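3.2 Preparation of the bean fillings

Dried black beans were soaked for 16 hours, drained, and simmered with onion and salt until soft. Each batch was then divided into three portions and seasoned with the Firklow, Bokel, or Górecki spice mix. Halliday and Illés used the same order of steps in their October trial. 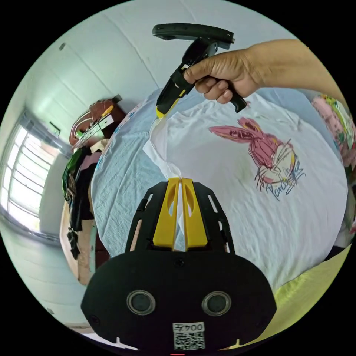
Figure 5. White T-shirt on a light blue bedsheet, with a fold of the fabric held between two yellow gripper fingers.

The portions were mashed by hand and spooned into corn tortillas. A panel of 19 adults tasted all three fillings and rated each one for texture, saltiness, and heat. Water and plain crackers were offered between samples. Ratings are reported in Section 4.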